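Humo otra vez

Segundo dia con el cielo color té. Escribo rapido, que a las nueve cierro todo y apago el ordenador.

El sensor que Niloufar tiene en el balcón marcaba 100 ayer por la tarde. Esta mañana, 764. Pensé que se había roto — lo limpió, lo reinició, y 764 otra vez. La quema de rastrojos del lado de Fandholm, dicen. En la radio ni palabra hasta el mediodía.

Garganta fatal. Ojos peor.

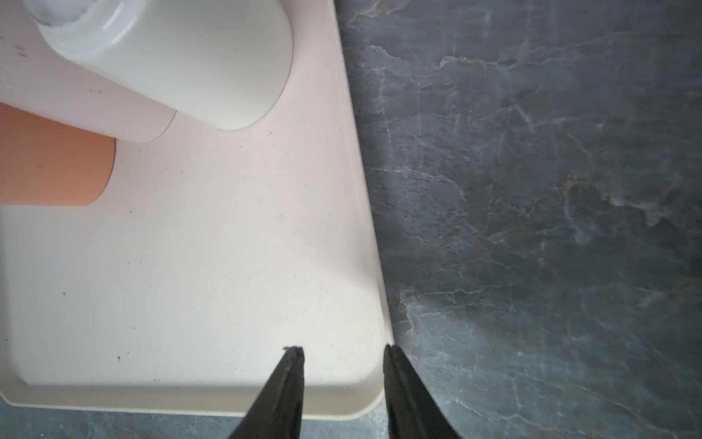 Bandeja clara sobre mármol gris.

El lunes hay reunión en el centro de barrio de Oravec, por si alguien se anima. Khrystyna-Mariia lleva 50 mascarillas, que no van a llegar ni para la primera fila. Ehsan quiere pedir que cierren el patio del colegio cuando el aire esté asi. Yo firmo donde haga falta.

Lo del viento: tenía que girar anoche y no giró. Ahora dicen que de madrugada. Ya veremos.

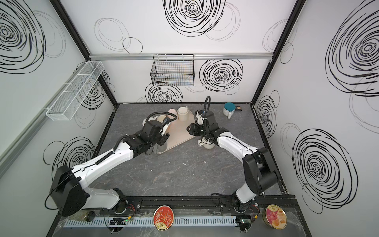 Lo que estoy haciendo en casa

Ventanas cerradas, toalla mojada bajo la puerta. Nada de freír. Ni velas ni incienso, perdón Firouzeh. El perro, vuelta corta y a casa. Si mañana huele menos, ventilo diez minutos a primera hora y os cuento.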